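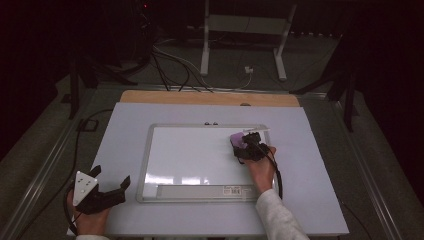
Robot Teaching Methods, Unit 4
Recording a task by hand: wiping a board

Notes by Karthik Samarakoon, for the February section. Lab sessions are in the Acharya building, room 41. Read these before your first session and bring a copy with you.

4.1 Where this unit fits

In Unit 3 you drove the arm from the leader station. The leader station is a remote control: your hands move one set of joints, and a second set copies them. Every motion you record that way is one the arm can make, because the arm made it. The cost is speed. Most people in the last section took a full afternoon to get comfortable, and their motions stayed jerky near contact.

In this unit there is no arm during recording. You hold a gripper in each hand and do the task yourself. What gets stored is the path of each gripper through space, the opening of the jaws, and the video. The arm comes in later, in Unit 5, when we replay and train on what you collected.

Both methods are called demonstration, and papers do not always say which one they used. When you read the Kotian handout (Satish Kotian, "Contact tasks from few examples," on the course page), check the section on collection before you look at the results.

4.2 The task

Wiping a small whiteboard. The board starts with a scribble on it and should end clean, with the eraser put down and both grippers clear of the board. One recording is one full pass from start pose to end pose.

Wiping looks easy and is a good first contact task for that reason. It has three parts that go wrong in different ways:

Pickup. The eraser has to sit square in the jaws. If it is tilted, only one edge touches the board.

Contact. The eraser has to stay flat with light pressure while it moves. Position alone does not tell you how hard someone pressed.

Coverage. The path has to cover the marks, and the marks are different in every recording.

4.3 Two hands

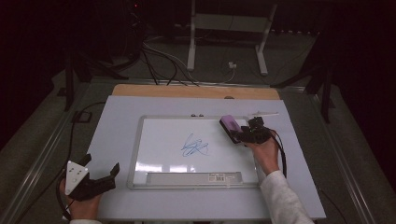
Coverage depends on where the strokes begin, and people differ a lot on this. Some go straight for the ink. Others start at a fixed place and work across. With the eraser at the upper right corner and a blue scribble near the middle of the board, either plan is still open, and a model looking at that one moment has no way to tell which is coming. If your 15 recordings mix both plans, the model tends to blend them, and the blend often misses the marks. Choose one plan with your partner before you begin and write it in the log.

The left gripper counts too. Its path is recorded the whole time, so decide what it does. You may use it to steady the board frame, or you may keep it still off to the side. Do the same in every recording. A left hand that wanders teaches the left arm to wander.

4.4 Tracking

The triangular plate with the dots gives the tracking system something to find. Keep it facing up and do not cover it with your sleeve or your other wrist. Short losses are filled in by the software. Longer ones are marked red in the Irkia viewer and the recording has to be dropped.

Watch the cables. A cable that pulls on the gripper will change how you move your wrist, and you will not notice until you see the path plotted. Leave slack before you start, and check that nothing will catch on the table.

4.5 Grip on the eraser

Take the eraser by its two long sides, near the middle of its length. Close until it does not turn when you tap it with a finger, then stop. Closing harder bends the path of the jaws and shows up as a false opening value. 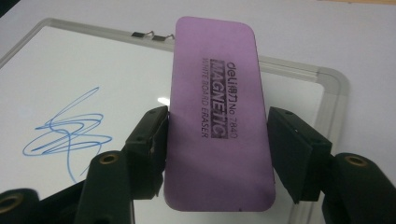 The wrist video is the best check on this. Open it after your first recording and look at the contact between each pad and the eraser. Both pads should meet the sides at the same height. If one sits higher, the eraser will roll during the stroke. Redo the pickup and record again; do not try to correct it in mid-stroke, or the correction becomes part of the lesson.

The wrist view is also what the model sees most of the time near contact. Ask yourself whether you could finish the wipe from that view alone. If the eraser hides the part of the board you are working on, the model has the same problem, and it will lean on the head view.

4.6 Procedure

1. Log in at the station and open a new session under your pair number.
2. Zero both grippers, jaws fully closed.
3. Draw a scribble in marker. Change the size and place each time.
4. Go to the start pose and hold for a slow breath.
5. Record. Wipe at an even pace.
6. Put the eraser down, move to the end pose, stop recording.
7. Play it back at once and mark it keep or drop.

Each pair hands in 15 kept recordings. Pooled with the set from Lidport, this gives us 200 for training in Unit 5. Dropped recordings stay on the server, so do not delete them.

4.7 Common faults

Starting before the hold. The first frames are then already in motion and the start pose is useless.

Lifting at the end of each stroke. Some people do this out of habit – the arm copies it and leaves a smear at every lift point.

Going over a clean area again. A second pass is fine if ink is left. If none is left, stop.

Talking to your partner with your hands.

4.8 To hand in

The session number, your log, and one page comparing this method with the leader station for the same task. Say which of the two you would use for a task with more force in it, such as scrubbing, and why. Use plots from your own recordings. For the replay side, session 3031 from the Nallgate group is on the server and you may quote from it.

Reading for Unit 5: Kotian handout, second half.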